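About Fusier

Who we are, what we do, and how far along the dishes are

Fusier is a small company that tries to find out whether machines can do ordinary chores yet. The short answer is some of them, some of the time, slowly. We have built a business on the long answer.

We started because of a folding machine. One of our founders had bought it after seeing a very persuasive video, and it folded T-shirts beautifully as long as a person flattened each one, clipped it in, pressed the button and stood by to free the sleeve. Folding the shirt by hand took less time than reading the error code. A few of us got to talking about how you would check a claim like that before paying for it, and found that the people selling the machines mostly had videos and the people buying them mostly had hopes.

So now we check. Makers of robots send us their machines, shops and care homes send us their questions, and we put the two in the same room and write down what happens.

What we work on

We keep a list of 60 chores. It began as a list of everything we were avoiding at home, and later we added the shop-floor kind: restocking a shelf, sorting returns, wiping down a counter, setting out produce. Every chore gets a plain description that fits on a card. "Put the fruit away" is one of them. It was supposed to be an easy one.

Fruit has turned out to be our longest-running subject. A box is a box, and factory machines have been good with boxes for years. A banana comes attached to other bananas. It has opinions about how hard it is held, and it shows them the next morning in brown. An apple rolls. A kiwi is fuzzy enough to confuse a sensor and soft enough to embarrass a motor. Anybody with a kitchen can put all of these in a bowl while talking on the phone, and it's very hard to say in words how they do it.

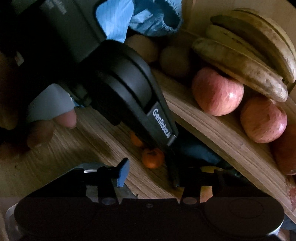 Which is where our Larnach program comes in. Larnach is the part of the company that collects people doing chores by hand, with gripper tools in place of their fingers. If you want a machine with two stiff fingertips to learn a job, it helps to watch a person do the job with two stiff fingertips. New hires are given a gripper on their first morning and asked to move some citrus. They come in thinking they know how to pick up an orange. By lunch they are holding their breath and have stopped making jokes about robots.

We think everyone who writes marketing copy for household machines should do a morning of this. We have offered. The offer stands.

The other half of our work is called Kamata, and it's the part customers usually mean when they say "your people." Kamata goes out to actual workplaces with a machine and a stack of chore cards and runs the same chore 300 times. The number was picked because a machine that works ten times in a row makes a good demo, and we were tired of good demos. Somewhere past the first hundred a new kind of mistake tends to show up, usually involving a sticker.

So, can they do it?

People ask this at parties, and then they ask whether they should wait for the robot or just buy the dishwasher. Buy the dishwasher. It has been a perfectly good robot for decades and gets no credit because it doesn't have a face.

As for the rest, our view as of February is this. Floors are in decent shape if you own few socks. Moving closed boxes from one known spot to another is in very good shape. Laundry is coming along if you don't mind it coming along overnight. Picking one piece of fruit off a shelf, when it sits by itself and nothing is leaning on it, is a thing several machines can now do at a speed we would call thoughtful. Picking the one at the back, under the bananas, is still a job for a teenager, and they aren't quick about it either.
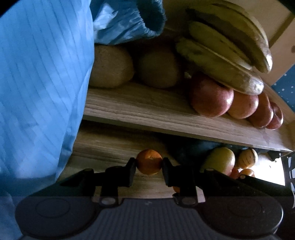
A small orange between two gripper fingertips. The bananas and apples are on the shelf.

We get some grief for saying this sort of thing in public. A maker once asked us to describe its machine as "nearly human," and we wrote back that it had dropped the lemon and kept going as if nothing had happened, so we could see the case. They stayed a customer, and the next version did look down.

We should say that we are on the machines' side. Most of us got into this because we hate chores, and we would be delighted to be put out of work by something that can clear a table. Our mood in the office goes up noticeably whenever a card gets crossed off. There was cake for "hang up a coat," and a smaller cake a month later when we had to put it back on the list on account of hoods.

How we work

Our shop is one long room in Odatero, between a tile wholesaler and a place that repairs vending machines. Visitors expect something sleeker. There are shelves, trays, a sink, a bed that needs making, and a great deal of groceries. We run 2 shifts, and the second one gets to take home whatever produce is past its best, which has made it the popular shift and also the one that bakes.

We have 3 rules, and they are taped to the door.

The person who built the machine doesn't get to reset the table.

If somebody helped it, write down that somebody helped it.

A spill counts.

The second rule causes the most arguments. You would be surprised how naturally a hand goes out to nudge an apple back into place, and how sincerely its owner will tell you later that the machine did the whole thing alone. We've all done it. There is a column for it on the form now, headed "Nudges," and some very impressive equipment has had a very full column.

Reports go to the customer and the maker on the same afternoon, in everyday words, with the failures first. We don't give stars or medals. If a chore went well we say how long it took and what it would take a person, and let the reader sit with the two numbers for a while.

Working with us

If you make a machine, send it along with its charger. You'd think the charger would go without saying. If you run a store, a kitchen or a laundry and someone is trying to sell you a machine, we're glad to come by and try your own chores on it, on your own floor, with your own bad lighting. Early mornings suit us, and we bring our own fruit.

We also take suggestions for the list. The ones we hear most are fitted sheets, lunch box lids and finding the other glove. Fitted sheets are already on there — they have been from the start, and we haven't bought that cake yet.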